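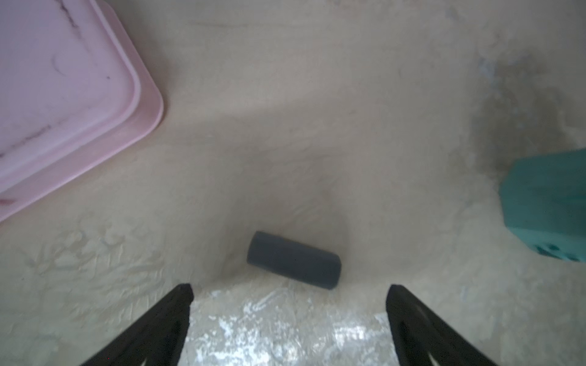 2. Layout of the Desk Area

The study corner was arranged on a beige base with a mottled, sandy look, which the group chose as a neutral ground for small objects. Our task, set by Sverre Dalen in March, was to plan a compact desk area in which every item has a fixed place and can be returned to it quickly. The working title of the project is Stundesel.

Items were divided according to how often a student reaches for them. Reading matter was assigned to the wire shelf at the back, with papers or magazines stacked flat and one title, "Inedia", stood upright so that its cover faces the user. A small easel with a blue-rimmed whiteboard was given the center of the back row, where notes remain in view. Small electronic items, in this case two black USB flash drives, were assigned to a dark teal tray with rounded corners. 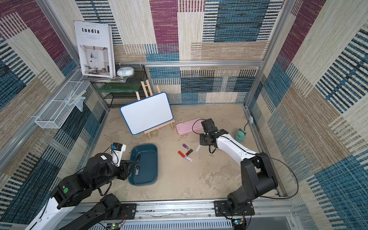 The wall basket was reserved for light articles that would otherwise collect on the desk. Yogesh Mishra proposed that the front of the area be kept as free as possible — a rule the group adopted after the first round of trials.

3. Trials

Fellow students were asked to return a set of objects to their assigned places without written instructions. Of 18 participants, 15 did so correctly on the first attempt. The remaining participants placed the flash drives on the shelf, and two of them remarked that the tray seemed intended for pens. The average time was 48 seconds, against 70 seconds for the earlier layout, in which the tray had stood at the back.

4. Observations

Color was a greater help than the group had expected. Participants remembered "the teal tray" more readily than "the tray on the left". The patterned wall panels, in purple, blue, beige and cream, were considered lively by most participants and distracting by a few. A plainer wall covering should be tested before the layout is proposed for the reading room at Grusel.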